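Who Does What in a Hospital?

19 Sep 2024

A hospital is a bit like a small town. It has kitchens, workshops, offices, storerooms, a laundry and sometimes its own post room. It never closes, even on holidays. Most people know that doctors and nurses work there, but many other people do too, and some of them you might never meet.

This page is about Steinbach Hospital. It has 400 beds and 1270 people work there.

Coming in the front door

The first person you meet is often a clerk at the front desk. The clerk asks for your name, your birthday and your health card, then types them into a computer. You may get a plastic bracelet with your name on it. Staff will read it many times while you are there, and they will probably ask your name as well, even if they already know you. They do this so that each person gets the right medicine and the right test.

If you come in through the emergency department, you see a triage nurse. You say it "tree-ahzh". Triage means sorting out who needs help first. Someone who is having trouble breathing will go in before someone with a sore wrist, even if the person with the sore wrist got there earlier. That can mean a long wait. If you start to feel worse while you are waiting, tell the nurse.

On the ward

A ward is a part of the hospital where patients stay in bed overnight. Children usually have their own ward. At Steinbach the children's ward is called Zilska, and it is on the second floor, next to the playroom.

Nurses are on the ward all day and all night. They work in shifts, so the nurse who says good morning to you will not be the same one who checks on you at midnight. When one shift ends and another begins, the nurses have a meeting called a handover. They talk about each patient: how they slept, what they ate, what medicine they had and when they need more.

Doctors visit the ward too. When a group of doctors walks from bed to bed, it is called doing rounds. Some of the people in the group may be students or new doctors who are still learning. You can ask them questions. If they use a word you don't know, ask them to say it another way.

A physiotherapist helps people move again after an injury or an operation. They might show you how to use crutches on the stairs. A dietitian works out what food a patient needs. A child life specialist explains what is going to happen in a test or an operation, often using dolls and toys.
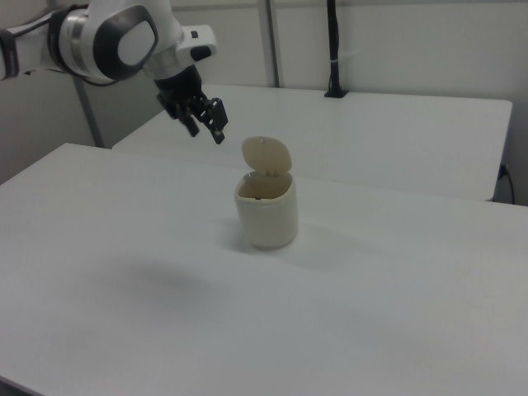 Behind the doors

Many jobs happen in rooms that patients don't visit.

In the laboratory, people test blood and other samples. When a nurse takes a little blood from your arm, it goes into a small tube with a label. The lab staff check it and send the results to your doctor by computer. Some tests take less than an hour. Others take days, as with a throat swab when the lab has to wait to see if any germs grow.

In the pharmacy, pharmacists get medicines ready. Children are smaller than adults, so they often need smaller amounts, and the pharmacist checks the amount against how much the child weighs. That is one reason you get weighed at the hospital.

In the kitchen, the cooks make up to 2000 meals and snacks a day. Each tray has a card with a name on it. Some people can't eat nuts or milk, some need soft food, and some can't eat anything until after their operation. The cards help the kitchen staff keep track.

Cleaners wash floors, beds, taps and door handles. Germs can stay on things that look clean, so this is one of the most important jobs in the building. When a patient goes home, the whole room is cleaned before anyone else can use it.

Porters push beds and wheelchairs. They also carry samples, mail and equipment. They know the hallways better than anyone.

Who is in charge?

No one person could look after all of this alone, so the work is split up. Each ward has a nurse manager, who plans the shifts and makes sure there are enough staff. Steinbach has 13 departments, and each one has a head.

Above them is the chief executive. This person does not usually treat patients. The job is to make sure the hospital has enough money, staff and space, and to plan for the years ahead. The chief executive answers to a group of people called the board. The board meets every month to talk about how the hospital is running and to vote on big decisions, such as adding a new ward.

Words to know

Ward: a part of the hospital where patients stay.
Triage: sorting out who needs help first.
Handover: a meeting where one shift passes on news to the next.
Rounds: when doctors visit their patients one after another.
Pharmacist: a person trained to prepare and check medicines.
Board: the group that makes the biggest decisions for a hospital.

Something to try

Next time you visit a hospital or a clinic, look at the name badges. Most of them show what job the person does. Write down any job you haven't heard of and find out about it when you get home.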